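Clestanura hand: thin cards slip at the lower finger, where to start?

ona_ramanauskas
Posted Wednesday, August 26, 2026

We run a Clestanura two-finger hand on the Clivatis cell. Since the last service it holds boards well but lets thin plastic cards rotate in the grip. Controller log gives fault 1465 on slow closes only. The bellows has no splits that I can find. Tape marks on the floor have not moved.
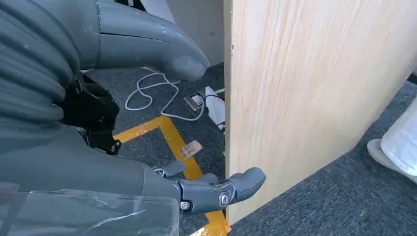 Hand beside the test board, pivot bolt visible on the lower finger.

Is this a pivot problem or a force setting?

Vija Petrauskas

Check the pivot first. With the drive isolated, move the lower finger by hand and feel for side play at the bolt. If there is any, replace the washer and retighten to the figure on the Pärn service sheet – do not reuse the old one. Then look at the small screw further back, which works loose on ours. Wipe both fingers with a dry cloth, no solvent. Re-zero the hand and repeat the slow close three times before touching the force setting.

For the card test, pinch low on the face and leave the edges free. Any rotation is then easy to see.

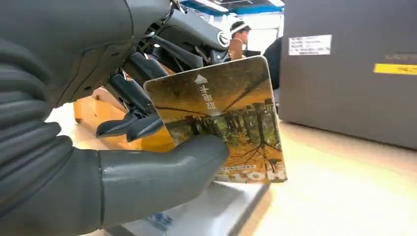
Card test: printed card held upright, digit against the lower left of the face.

clolero_maint

Had the same fault in November. Turned the force up and it went away for two weeks, then came back. Didn't check the bolt.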